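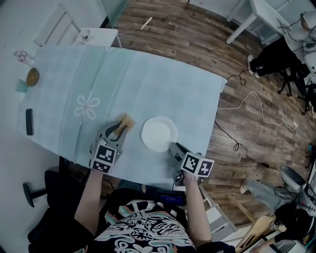 How long should you toast bread for breakfast if the bread is two days old?

Shorter than you think. Old bread has lost part of its water already, so in my kitchen 90 seconds is enough for a thin slice, and a thick one takes maybe double.

I learned this slowly, as I learned most things about bread after I moved to this country. Where I grew up we did not toast. The bread came from the bakery called Furtună, at the end of our street, and it was eaten the same day. What was left over went to soup, or it was fried with egg on Sunday. A machine which makes bread hot for the second time was for us a strange idea.

My first toaster was a Serora, bought second-hand in Zundthorpe, with a dial from one to six. I burned everything above three. The neighbors were kind about the smell. After some weeks I understood that the dial is only a timer, and that the second round always comes out darker than the first, for the machine is already warm. Now I turn it down one step before I put the next slices in.
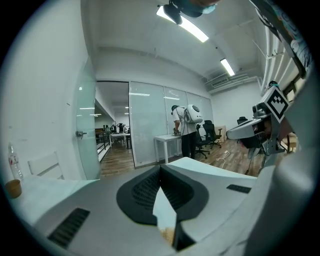 The other matter is what kind of bread. I have tried to bake my own since last August, with mixed success. My usual loaf takes 413 grams of flour. I know this is a strange number, but I once converted it from my aunt's cups and I never dared to change it. The oven stands at 205 degrees (Celsius, please be careful if you have an American oven!) and the loaf stays inside for around 90 minutes if I bake it in the heavy pot, with the lid on for most of that time. It is a dense bread, a little sour. It does not become airy like the one from the store, but it toasts very evenly, and the crust stays hard enough that you hear it.

Store bread I buy also, I am not proud. The Nundodum white is too sweet for me with cheese, but with plum jam it is good. It has to be toasted on a low number, because the sugar gets dark very fast.

About butter I have changed my opinion twice. First I put it on while the toast was hot, so it disappeared into the bread and the middle went soft. Then I waited until the toast was cold, and the butter tore it. At the moment I stand the slice against a cup for a minute and butter it after that. My aunt says on the telephone that I make too much work out of a piece of bread. Next week I want to try the loaf with part rye flour, if the store has any left.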